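# Residents' Forum: Net curtains and the revised window covering rule

Posted in: House Rules and Consultations 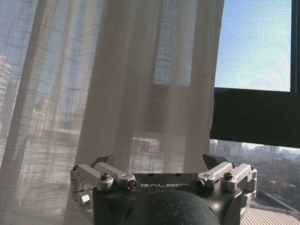

Minthorpe, April

**Drernitz Court Office** wrote:

Residents are invited to comment on the proposed wording of Rule 14 (Window Coverings). The present rule requires that all windows facing the street be fitted with "white or off-white curtains, lined, and kept in good order". The office has received a number of enquiries as to whether a sheer curtain satisfies this requirement. The proposed wording is as follows:

> 14. Windows facing the street shall be fitted with a curtain or blind which appears white or off-white from outside. Sheer curtains are permitted, with or without a second curtain behind them.

Comments will be accepted in this thread until noon on Monday. Residents who prefer to write may leave a letter at the desk, marked for the attention of Salamatu Asante.

---

**oiling_liao** wrote:

I support the proposed wording. The flats on the upper floors have tall windows and a long view across the city, and a lined curtain must be either fully open or fully closed. A sheer one lets in daylight through the whole of the afternoon. I have had mine up for two winters and have received no complaint.

I would ask the office to confirm that "appears white from outside" refers to the daytime. With a lamp on behind it, almost any white fabric looks yellow from the pavement.

---

**J. Shim (Flat 43)** wrote:

I must register an objection. The word "lined" was put into the rule for a purpose. When the building was refurbished, the heating advice given to all residents was that lined curtains should be drawn at dusk. A sheer curtain on its own holds back very little cold, and the heating in this block is shared. Those who choose the lighter fabric will be warm at the expense of those who do not.

I have no objection to sheer curtains in addition to lined ones. My objection is to the words "with or without".

---

**oiling_liao** wrote:

> Those who choose the lighter fabric will be warm at the expense of those who do not.

With respect to Mr Shim, the windows were replaced during the same refurbishment, and the heating advice was written before that work was finished. I do not believe it can be relied upon now. The rule also says nothing about when a curtain must be closed. A resident may own the heaviest lined curtains available and leave them open all night.

---

**kang_js** wrote:

May I raise a practical matter? The Moltard tracks fitted in the front rooms are rated for a light curtain only. I hung a lined pair from Yoo in the larger bedroom and two of the brackets came away from the ceiling within a month. The repair was charged to me. If the office intends to keep the word "lined" in any form, it ought first to say who pays for stronger tracks.

On washing, for anyone considering sheers: a cool wash, a very short spin, and hang them back on the track while damp. They will drop straight without ironing. Please do not use the dryers on the ground floor for this. The heat sets the creases.

---

**J. Shim (Flat 43)** wrote:

The point about the tracks is a fair one and I was not aware of it. I would still wish to see some reference to warmth in the rule, even as a recommendation.

As to the new windows, I should be glad to see the figures.

---

**So-yul Sun** wrote:

I am content with the proposed wording but would like a minimum drop to be stated. Several sheers on the street side stop well short of the floor, and from across the road the effect is untidy. Mine were sold as 2000 mm and needed to be let down. The wide ones on offer at the same shop were only 1000 mm long, plainly intended for a kitchen.

---

**kang_js** wrote:

I would not support a minimum drop. Some of us have radiators under the window, and a full-length curtain laid over a radiator sends the heat up behind the fabric. Mr Shim will surely agree with me there.

---

**J. Shim (Flat 43)** wrote:

I do.

---

**Drernitz Court Office** wrote:

The office thanks residents for their comments and replies as follows.

1. "Appears white or off-white from outside" will be read as applying in daylight. The words "in daylight" will be added.
2. The word "lined" will not be restored. A note recommending a second, heavier curtain in winter will be added beneath the rule — it will not be binding.
3. No minimum drop is proposed at present.
4. The load rating of the tracks has been referred to the maintenance contractor. Residents should not hang heavy curtains on the existing brackets until a reply has been received.

Mr Shim's request for figures on the replacement windows has been passed to Ms Asante.

---

**So-yul Sun** wrote:

Could the office please confirm whether item 3 also covers blinds? The wording mentions both.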